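Simulation guideline revised: reflective surfaces

Release 2 of the Nirkska rendering guideline takes effect in May 2023. It applies to all simulated camera views submitted with Horudeck test runs. Each view must now be logged with its light position, surface gloss value and random seed.

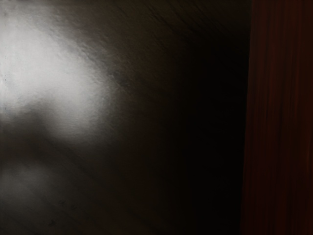

Underexposed close-range views stay in the set and count toward the required 50 per task. Removing them by hand is no longer permitted. Glare may be tagged, using the codes in section 17.

Comments go to Urmas Šimkus before the 25th. Wuyts test logs in the old format need not be converted.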